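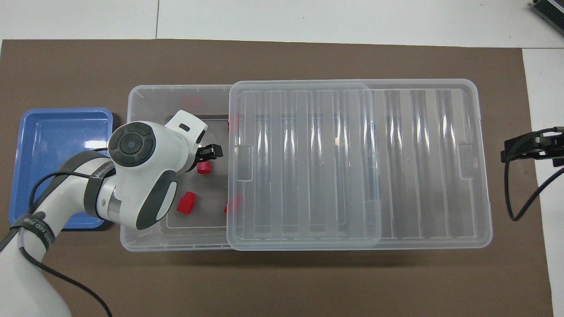 *Clear plastic bin with its lid, on a brown mat.*

**Shop and stockroom assistant, Prato Home Storage**

Prato is a small shop for household boxes, baskets and kitchen jars. We are looking for one person to join us from January, 3 days per week.

Your work will be to:

- receive the deliveries and check them against the order list
- put prices on the goods and fill the shelves
- help customers who search for the right size
- prepare parcels for the customers of our online shop, Planivby

You do not need experience in a shop. We ask for good spoken English, and Arabic or French is welcome. You should be able to lift boxes and stand for some hours.

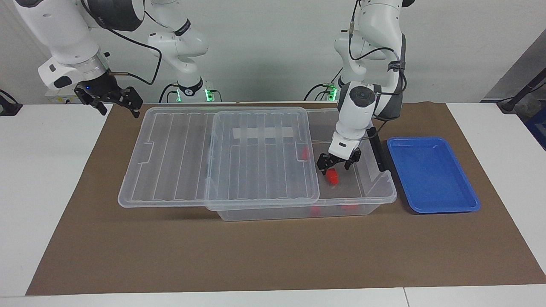

The first two weeks are paid as normal work, and Chaimae Gaber will show you the stockroom and the till. After this you will have your own keys. Staff get a discount on everything except the Malik jars.

Please send a CV and a short letter to Hala Erraji before August 30, 2019, with the reference 3217. You can also leave it at the counter with Samah El Fassi. We answer every letter, also when the answer is no.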